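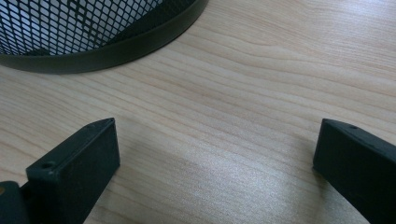

*Gelden hand gripper over my desk, fingers open, mesh pot at top left.*

I've had the Gelden hand-held gripper for 7 weeks now and I still grin every time I pick it up. It's the sort of thing you mean to try for ten minutes and then it's dark outside! So please read the rest of this knowing that I like it a lot, because I'm also going to tell you how it let me down.

**The fault.** I was on the mesh pot job, which is simple enough: close on the rim, lift, move it across, put it down. On lift 165 of a long run the fingers shut on the rim and then wouldn't let go. Trigger fully released, nothing. I pulled the battery and they stayed clamped, so I ended up easing the pot out by hand with my own fingers far closer to the pinch point than I'd like (don't do this, get a wooden spoon or something in there first).

Once I had the cover off, the cause was plain. The little return spring had hopped off its peg and wedged itself beside the slide. Putting it back took 3 minutes and a pair of tweezers. It did it again a week later, on the same sort of grab, with the rim well off to one side of the fingers. Straight grabs have never set it off.

**The safety bit.** There's no manual release. For a tool that closes this firmly I think that's a proper gap, and it's my one serious complaint. The older Derese had a knurled wheel on the back and you could wind it open with your thumb, lovely thing. Gelden's reply to my email was quick and friendly, and they sent a spring with a longer hook, free. No jams since I fitted it, though I've been gentler too, so make of that what you will.

**Everything else** is a joy. The weight sits nicely in the hand, the trigger is smooth, and the fingers swap over with one hex key. I've tried the Cendano pads on it as well and they grip better on shiny stuff, but they catch on mesh.

8 out of 10 from me. Add a release wheel and I'd happily give it the other two. If yours is from the first batch, ask for the longer spring before you start lifting anything you care about.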